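Rasteck Safety Office -- notice to all bench operators at the Gallside site. Please read the full thread before your next session.

In January, a hand-held gripper lost its hold on a dustpan during a clearing task. The pan dropped onto an operator's foot. The injury was minor. We regret it and have reviewed the event in full.

The jaw had slipped under load. The motion log shows the opening growing by 2 mm over 15 seconds, with no alert to the operator. The software limit that should have raised one had been switched off during an earlier test and was not restored.

We then checked 484 stored sessions from the same bench. The same slow slip appears in a small number of them, in each case while a handle was being held. No other drops were recorded.

The limit has been restored on every unit. Units with over 1,000 hours of use are withdrawn until their finger pads have been replaced. Tharindu Majumder is managing the schedule.
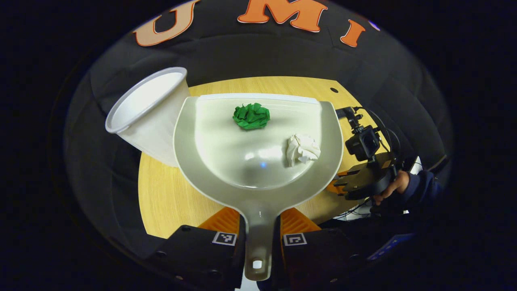 Chaminda Roy

Pan-and-paper clearing task: the handle is to be held between both ribbed pads, close under the pan. A grip on one pad only must be released and taken again -- do not correct it in the air.

Closed shoes are required at all benches, including for visitors from Prania and Amarasinghe. If a jaw moves without a command, set the object down, stop the session and report the unit number to this office. Do not restart the unit yourself.

A further post will follow when the pad replacements are complete.

© Rasteck Safety Office | Contact | Back to top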